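My great-uncle Tien-fu Tang ran a print shop called Uteck for 37 years, and I have been trying to put the dates of his life in order since April. The family version is short. He was born in a river town, learned typesetting from his aunt, married Yu-ting Fung, and moved twice. Most of that holds up. The order does not.

The main source is the shop ledger, which lists 575 jobs by number, customer, and paper size. Years appear only on the first page of each section, and two sections have lost that page. I typed the entries into a spreadsheet and sorted them by job number.
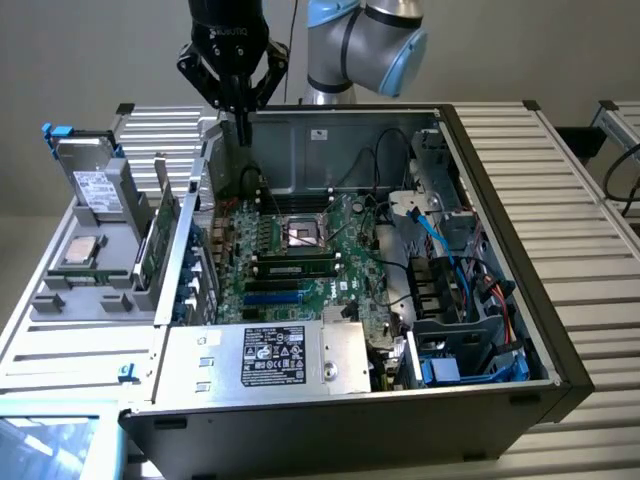
The first 100 jobs are nearly all funeral cards and wedding notices. After that the work shifts to school programs and menus, with one large run of seed catalogs for a firm entered only as Redevden. I have found no other trace of it. The handwriting changes at the same point, from his to hers. Yu-ting wrote her sevens with a bar and he did not, so the two are easy to tell apart.

The family always said she joined the shop after the second move. The ledger puts her there before it — she signed for a paper delivery at the old address on Osis Street. I now think she kept the books from the first year of the marriage.

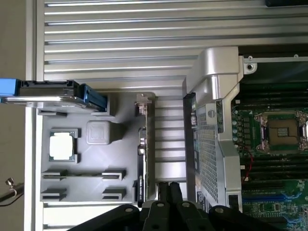 His obituary gives the shop one sentence and misspells its name. It leaves out the apprentice, Lương, who appears in the wage column for six years and took over the press when Tien-fu's eyesight failed. My mother remembers him eating lunch with the family. She does not remember his given name, and the ledger never uses it.

Still open: the year of the second move, and whether the aunt who taught him was on his father's side or his mother's. The two undated sections are next. I plan to match the paper prices against the dated ones and see how close that gets me.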